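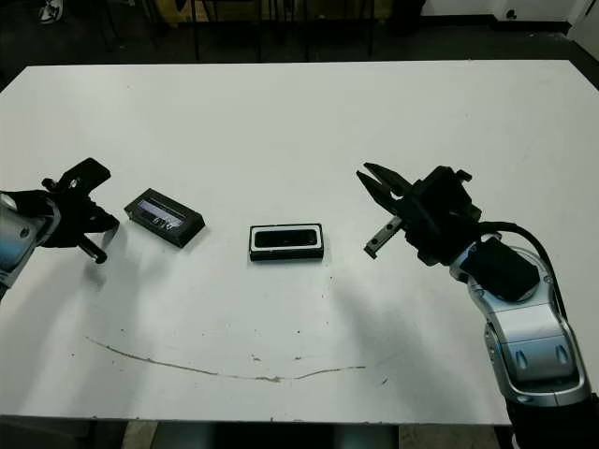
Posted in October by Recep Tokgöz

I've had the Orkden pair for nearly 12 weeks now, and I've grown very fond of them (more than I expected, given what we paid!). Two arms, grippers included, came in under the Trorkell quote, and that left 26 per cent of the budget for spares.

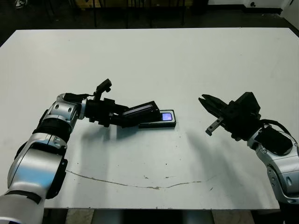 Do put money by for fingers and cables, and for a better table than mine. Trorkell's support plan is lovely, but for small handheld bits and boxes I'd buy Orkden again.

Comments

Lill: Did you pay for delivery?
Recep: Yes, 200 extra, so ask first!

Related
Skandent grippers: a buyer's notes
Planning a two-arm bench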